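Indport handling trial: equipment progress report, February

We're a good deal further on than I expected to be when I wrote the last one of these, and most of the news is cheerful. The two-arm unit is up and running in the small room, the first block of trial sessions is done, and we now have a proper idea of what the second phase ought to buy.

Spending first. The Urus arms and their grippers came in under the quote, mainly thanks to the supplier putting the mounting plates in with the main order. The floor fixings didn't go so well. We had to reorder those, and it cost us 16 days. The budget line for furniture is nearly untouched, as a single pedestal table on castors has done everything we've asked of it so far. Being able to wheel it in and out between sessions is brilliant, and I'd like to keep working that way. 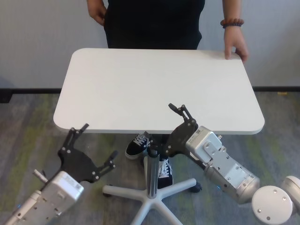 Sessions have settled at 91 minutes each including set-up, and we have logged 327 attempts at handing items across the table top. I'm really pleased with how quickly people who had never worked near the arms got used to standing opposite them. Two asked to come back!

What we've learnt for the next order:

Grippers. The present ones are good on boxes and bottles and poor on anything floppy. Bansal make a softer fingertip set that should fit our wrists without an adaptor. I have asked for a loan pair before we commit any money.

Table. We'd like a second one, the same height but with lockable castors. It's a small cost and it would let us prepare one task while another is being run.

Spares. We budgeted for none, which was a mistake on my part. Please could we move part of the unspent furniture money across for cables and finger plates?

Service cover. Pruken have offered six months or a full year. The shorter one would see us through to the end of phase two, and I'd go for that.

Still open is the second room. We can't order the other pair of arms until we know the floor will take the fixings, and the survey is now booked. If it comes back clear, the order can go in the same week and we'd be training on both units by summer.

Overall spend is within the agreed total and I'm not asking for any extra this time. The revised equipment list is attached, with the spares shown on a separate line.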